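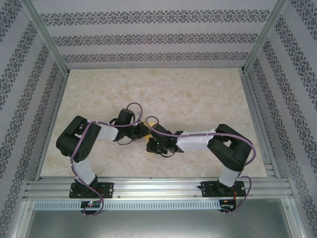 The groundsman at Fernville Cricket Club has been cutting pitches for long enough to distrust anyone who says a surface can be made to order. He agreed to talk on the condition that his name stay out of it, and we met on the boundary at the far end, where he had a roller to move and no great wish to stop for an interview.

The question was a simple one. The league wants its member clubs to replace at least one grass strip with a hybrid pitch, which is natural turf with plastic fiber stitched through it, before the start of next season. Prekton already has one. Bautista is having one laid. Fernville has said it will think about it, and its groundsman is the main reason for the delay.

"They tell me it plays like grass," he said. "Then they tell me it lasts three times as long as grass. I'd like to know which it is. A pitch that doesn't wear isn't playing like grass, it's playing like the first morning, all season."

He has a point, though the people selling the idea have one too. Fernville's square has 11 strips and two of them are out of use by midsummer. Juniors, women's matches, two men's teams and a midweek side all want the middle. In March, after a wet winter, the club had to cancel every practice match it had arranged. I put this to him and he nodded.

"We're overplayed. I've said so at every meeting. But when you're overplayed you play less on it, or you find another ground. Now it's, no, we'll sew some plastic in."

I asked whether he had seen the Prekton pitch. He had, twice. He bowled on it once, off a few paces, and thought the bounce was true.

"Very true. That's what the batters like. I watched them bat there in a 40-over game and the home side made 254, and the other lot chased it down without much fuss. Good day out if you bat. Ask the spinner how he got on."

A spinner who played in that match, a left-armer in his thirties, was more generous when I reached him by phone. He said the ball had gripped a little in the second innings and that he'd bowled on worse at plenty of proper grounds. "I went for a few, but I was bowling badly," he said. "I can't blame the carpet for that." He did wonder what would happen after two or three seasons, when the fibers start to flatten. He had asked someone at Prekton and been told it wouldn't be a problem. He had asked how they knew and the conversation had moved on to something else.

That has been my experience as well. The league's case rests mostly on a trial pitch at Brurnley, which was said to have hosted 90 days of cricket in a single summer. I asked what counted as a day. A league official, who was friendly and quick to return my call, said it included net sessions and junior coaching held on the strip, along with matches. How many of the days were matches? He didn't have that in front of him. He has not sent it since.

"It's early," he said. "Nobody is being forced to do anything. We think clubs will see the benefit once a few are in the ground."

Clubs have been told, all the same, that grant money for square maintenance will go first to those with a hybrid strip. When I read that line back to him, he said it was a matter of priorities. The Fernville groundsman used a shorter word.

He doesn't object to everything new. He has a moisture meter he swears by, and covers that run on wheels, and he was happy to give up the old heavy roller when a better one came along. His complaint is with the order in which things are being done.

"You test it, then you tell people about it. They've told people about it. Now they're testing it on us."

I suggested that somebody has to go first. He thought about that while he dragged a rope off the outfield.

"Prekton went first. Fine. Let me see it in year four. Let me see it after a dry May, and after somebody's forgotten to brush it for a month – because they will forget, it's a cricket club. Then I'll come around, maybe. I'm not religious about it."

The captain of the first team is less patient. He would take the new pitch tomorrow. Last month he won the toss, chose to bat on a strip that had been used the weekend before, and saw his side bowled out well short of the 200 he reckoned was par. He told me club players give up a whole day for this and are owed a decent surface. "I love the old boy," he said, "but he doesn't have to face the new ball on it."

The groundsman had already heard that one. "He got out to a full toss," he said.

Still, there is no sign of the two of them falling out. They were talking about the next home game when I left, and whether to use the strip nearest the pavilion or hold it back for the cup match. The captain wanted it now. The groundsman wanted another week of growth on it and, as far as I could tell, was going to get it.

Fernville's members vote on the hybrid pitch at the end of the season. The league says the Brurnley figures will be published in full before then. I have asked for a copy when they are, with the matches listed separately.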